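Plirno Bench Arm — Demonstration Unit and Open Day Bookings

Product code: PLR-200
Category: Small arms and grippers
Availability: In stock at Imcombe, allow longer for regional delivery

Overview

The Plirno is a bench-mounted arm with a two-finger gripper and a small camera at the wrist. It is sold for teaching labs, light sorting work and anyone learning to program pick-and-place jobs. You can order it from this page, or come and see one working at our Imcombe showroom before you decide.

We run the open day each March, with smaller demonstrations through the rest of the year. Most people who buy an arm from us have been to one or the other. The unit on the demonstration bench is the same model we ship, with the same gripper and the standard fingers.

What you will see at a demonstration

A session runs for 70 minutes. The first part is set-up: clamping the base, running the cables, switching on and bringing the arm to its home position. After that the operator moves on to handling household objects and toys on a cloth-covered bench. Cups and blocks are the usual ones. A cup can be taken by the wall or across the outside, and a cube has to be approached square to its faces, so between them they cover most of what a new owner will want to try.
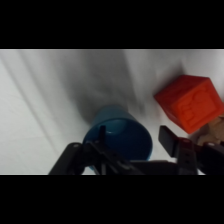 Visitors can take the controls in the second half. The hand controller is simple to use, and there is a slow mode for anyone who hasn't driven an arm before. If you would like to try an object of your own, bring it along, provided it is under 200 grams and has no sharp edges. Glass is not allowed on the bench.

The wrist camera view is shown on a monitor beside the operator. It is worth spending some time watching it. The fingers take up a fair part of the view, and new users often need a few tries before they can judge how far away the rim of a cup is. Colour settings can be changed from the same screen.

Specifications

Gripper: two fingers, parallel, replaceable pads
Rated load at full reach: 200 g
Camera: wrist-mounted, colour
Base: clamp or bolt-down, 4 bolt holes
Base width: 258 mm
Power: mains adaptor, Australian plug
Software: Jinmont Control, licence included for one computer

What's in the box

Arm with gripper fitted
Wrist camera and cable
Bench clamp
Power adaptor
Hand controller
Spare finger pads, one pair
Printed set-up guide

The bench and objects used in demonstrations are not included. Longer fingers are sold separately under the Gachanja accessories range and fit without tools.

Booking a visit

Demonstrations are free and limited to 4 visitors at a time. School and TAFE groups are welcome but need to be split across sessions, so please tell us your numbers when you book. The open day doesn't need a booking. Doors open at 10 am and the last session starts at 3 pm.

Parking is behind the building, with level access through the rear door. Children under 12 must stay with an adult near the bench. Tie back long hair and leave lanyards in your bag.

Orders and returns

Orders placed at a demonstration are shipped from the same warehouse as online orders — we don't sell the display unit. Unused arms can be returned within 30 days in the original packaging. Finger pads are a wear item and are not covered by the warranty.

Related products

Gachanja long fingers, pair
Replacement pads, pack of 4
Jinmont Control, additional licence
Bolt-down base plate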